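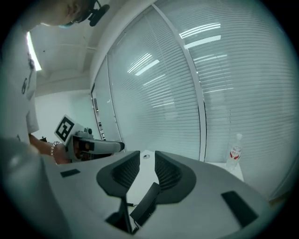

WORKTABLE AREA - MONTHLY SAFETY CHECK
Ballex Workshop, Brarden site. March.
Done on a walk round before lunch, comments as I went. Shout if anything reads odd.

1. Clothing and jewellery
Loose sleeves rolled or short: OK. Short sleeves are fine at the worktable, overalls only needed next door.
Bracelets, watches, rings: ACTION. Beaded bracelet on the wrist at the worktable. Beads catch on slots and brackets, and if the string goes they're all over the floor. Off before starting please, pot for jewellery is by the sink.
Lanyards tucked in: OK
Hair tied back: OK, spare ties in the first aid drawer

2. Headsets
Boom kept clear of the work when leaning in: CHECK. Easy to forget when you're bent over the table. Push it up or take it off.
Ear pads wiped between users: not done. Wipes had run out, new box now on the shelf.

3. Hand-held tools
Fingers kept out from between the finger pads: reminder given. Treat them as a pinch point even when you think nothings moving.
Ridged faces of pads free of grit and glue: to be checked weekly from now on, soft brush only, no solvent.
Cables not pulled tight or bent hard at the connector: CHECK before each use. Any nick in the outer, tag it and take it out.
Knobs finger tight, no pliers: see notice
Two people at one table: keep an arm's length between tools. Say so before you reach across.

4. Worktable
Height right for the person: ACTION. Too much leaning forward for long jobs. Raise the top or fetch the stool. Change position every 18 minutes or so, timer is on the windowsill.
Edges free of splinters and tape ends: OK, one corner re-taped
Weight on shelf underneath: limit is 500 kg across the whole run, label faded, reprint it

5. Electrics
Extension lead 231: test label in date, but plug is a bit loose in the socket. Swapped with the Makokha one for now.
No leads across the walkway: OK after moving one
Heater, 2000 W: on its own socket, NOT on the extension. Had to say this last month aswell.

6. Floor and exits
Back door opens fully: OK
Boxes from Ataro delivery: ACTION, too near the extinguisher. Move today.
Floor swept: mostly. Under the bench needs doing.

7. First aid
Plasters topped up: OK
Eyewash in date: OK until summer
Accident book: nothing new in it. Pen missing again

Still open: bracelet, table height, shelf label, boxes. Sign the sheet on the door when yours is done, will look again first thing next month.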